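How a Robot Arm Decides Where to Put Its Fingers

Robots and Code, for readers in grades 4 and up

A robot arm has no common sense. If you ask a friend to pass you a bowl, your friend finds the bowl, reaches out, and picks it up without thinking much about it. A robot needs software for every part of that job.

Software is a set of instructions that runs on a computer. The arm is made of motors and joints, and the software tells each motor how far to turn and how fast. Without software, the arm would just stand there.

On this page we look at a practice project called Jotdale. It is a make-believe room inside a computer. It has a table, some bowls, and other things you might find in a house. Programmers use it to try out their instructions before they run them on a real arm.

Part 1: Seeing

The first job is called perception. A camera gives the computer a picture, but to a computer a picture is only a big grid of numbers. Each number says how bright or what color one tiny dot is.

The perception program looks for groups of dots that belong together. It might notice a curved edge where white meets brown. It compares that edge with shapes it has learned, and it makes a guess: "bowl." The guess comes with a score. A high score means the program is fairly sure.

Shadows can cause trouble. A dark shadow has an edge too, and a program that has not had enough practice may treat it like a solid object.

Part 2: Planning

Next the software makes a plan. The planner has to find a path for the whole arm, including the elbow and the wrist. A path that is safe for the fingers may still send the elbow into a plant.

The planner tries many paths inside the computer and throws out the ones that bump into something. In one test in Jotdale, it tried 1874 paths and kept 48. Then it chose the shortest of those.

It also has to choose a grasp, or a way of holding on. A bowl can be too wide for the gripper to hold around the outside. One good answer is to put one finger inside the bowl and one finger outside, with the rim between them.
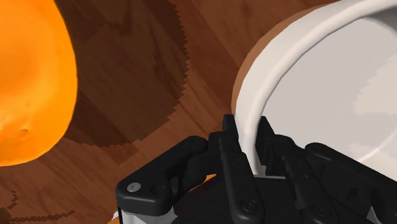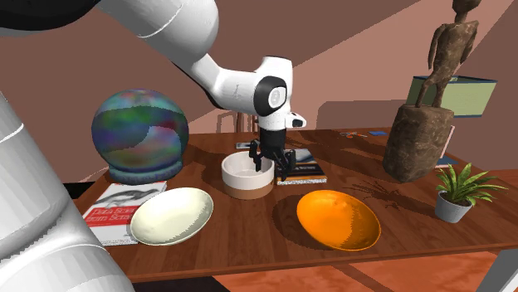
By the Zurmont Learning Desk

Look for the white bowl in the first picture. The two black fingertips are on either side of its rim. The second picture shows much more of the arm and the table, so you can see how many things the planner has to keep track of.

Part 3: Moving

Now the control program takes over. Control means carrying out the plan and fixing small mistakes along the way.

Each joint has a sensor that reports how far it has turned. The control program compares that report with the plan. If a joint is a little behind, the program pushes it a bit harder. If it has gone too far, the program eases it back. It does this over and over, many times every second. Engineers call this a feedback loop.

You use a feedback loop when you fill a glass of water. You watch the water rise, and you slow down as it gets near the top.

Why practice inside a computer?

A mistake in Jotdale does not break any dishes. If the arm hits a bowl, the programmer presses a key and the table goes back to the way it was. The computer can also run 10 copies of the same table at once.

A practice room is never exactly like the real world. Real bowls can be slippery, and real light changes during the day. A program that works well in Jotdale still has to be tested on a real arm.

Words to know

Gripper: the part at the end of a robot arm that holds things.
Perception: working out what is in a camera picture.
Planner: a program that chooses a safe path.
Feedback loop: checking, fixing, and checking again.
Simulation: a make-believe copy of something, made by a computer.

Try it yourself

You need a plastic bowl and a partner. Close your eyes and hold your thumb and one finger apart like a gripper. Your partner can say only "left," "right," "forward," "back," "up," "down," and "close." See if you can pick up the bowl by its rim. Then trade places.

Next page: How Robots Measure Distance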